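Get involved > Calls for participants > Making and mending

Wanted: people to build small shelving carts with us (no experience needed, wonky ones welcome)

If you've ever knelt on a carpet with a plastic tray in one hand and a pole in the other, wondering which way up the whole business goes, we would love to hear from you!

We're Bustside, a small workshop that writes and tests assembly instructions for flat-pack household things. Storage racks, bathroom trolleys, shoe stands, the little three-tier cart that ends up beside the washing machine. Most of what we look at is light white plastic that pushes together without tools, and it causes far more muttering than anything with a bag of bolts in it. We want to find out where the muttering starts, and for that we need people who haven't done it a hundred times already.

The study is called Lis, and it's about one kind of object only: the push-fit cart made of moulded trays and round poles. You'll be given the parts and a set of instructions (there are several versions, and you won't be told which one you've got), and you'll put the cart together at your own pace. Then you'll take it apart again, have a cup of tea, and tell us what you thought.

What the work is like

The trays are the heart of it. A tray has raised rims, ribs underneath and a socket at each corner, and the poles go into those sockets. It sounds like nothing. But a tray is an awkward thing to hold still while you push on one corner of it, because the opposite corner lifts, and then the pole you were so pleased with starts to lean. Some people turn the tray upside down and build from the bottom. Some stand all the poles first and lower the tray on to them, which takes nerve. Rozália Říha, who is running the sessions, has a strong opinion about which is better and has promised to keep it to herself until you've finished.

We work on tables covered in black cloth. The white parts show up well against it and it's kinder to the rims than a bare top.
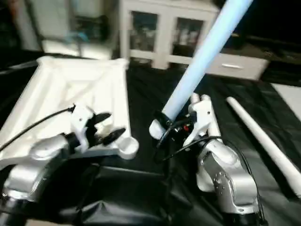
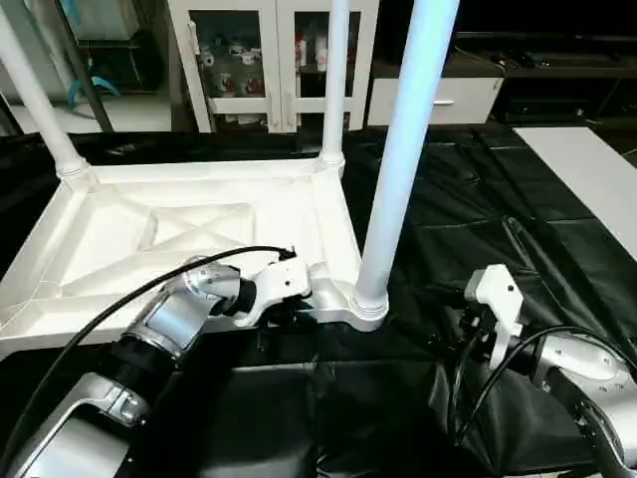

Rozália Říha

You can work sitting or standing, and the tables can be moved up or down a bit if you let us know beforehand. The room is on the ground floor, through the double doors at the side of the Cesier building, and there's a ramp. It does get warm in the afternoons, so wear something you're comfortable in. Long floaty sleeves are a nuisance when you're reaching across a tray, but that's the only thing I'd say about clothes.

Who we're looking for

Anybody over eighteen who is happy to handle light parts for a couple of hours. That really is it. We'd be especially glad to hear from:

- people who usually leave this sort of job to somebody else in the house
- people with stiff or sore hands, or with the use of one hand
- people who read instructions from start to finish before opening the bag
- people who have never once read the instructions (you know who you are!)
- people who read English as a second or third language

We had a good first round in February, and it leaned heavily towards people who already enjoy building things. They were a delight, and we learned a lot about sockets, but they tended to guess the next step before turning the page. So this time we'd like a wider mix. If you took part in February you can't do Lis again, I'm afraid, though do keep an eye on the list at the bottom of this page.

What happens in a session

A session lasts two hours and there are never more than 10 people in the room. You'll have a table to yourself. After a short hello you'll open your pack, lay out the parts however you like and begin. We may ask you to talk aloud as you go, and it's fine if you feel silly doing it; most people forget after the first pole. We'll make notes while you work. Please don't worry about being quick. There is no prize for finishing first and you're allowed to stop halfway through. A cart that stands up on three poles and leans to one side tells us just as much about page four as a perfect one does.

After the break you'll take it apart (harder than it sounds when a pole has gone in tightly) and then we sit down together for a chat. Bring your grumbles. Last time somebody spent ten minutes on the drawing of a single collar, and that drawing has been redone from scratch as a result.

What you'll get

We pay 300 crowns for the session, in cash on the day, and your bus or tram fare on top if you keep the ticket. There are sandwiches, including vegetarian ones. If you come back for the follow-up, where you try the same cart with a different set of instructions, you'll be paid again at the same rate.

You can also take a cart home at the end of the day if you want one. They're new, in perfectly good order, and hold an impressive number of tins.

How to put your name down

Drop a note to Razia Afridi at the Bustside front desk, or ring and ask for extension 1458. Let her know:

- your name and the best way to reach you
- whether mornings or afternoons suit you
- the last thing you put together at home, if you can remember, and how it went
- anything that would make the session easier for you

Please don't send a CV. A few lines will do nicely. Razia answers everyone, usually within the week, and if all the places have gone she'll ask whether you'd like to be kept on the list for the next one.

If you run a club or a class and think several of you might enjoy it, get in touch as a group. Ilídio Godinho came to us that way with half of his evening language class, and they've since helped us with two more sets of instructions. Their comments on the word "collar" alone filled a page.

Questions about how we look after your details can go to Bořivoj Kopecký at the same desk. I'm happy to answer anything about the carts themselves.

Posted Tuesday, April 2, 2019

More calls
Isora: trying out large-print instruction sheets at home
Readers wanted for a shoe rack booklet
Session helper, two afternoons a week
Can you draw a hinge? Illustrator for short booklets
February round: what we heard about sockets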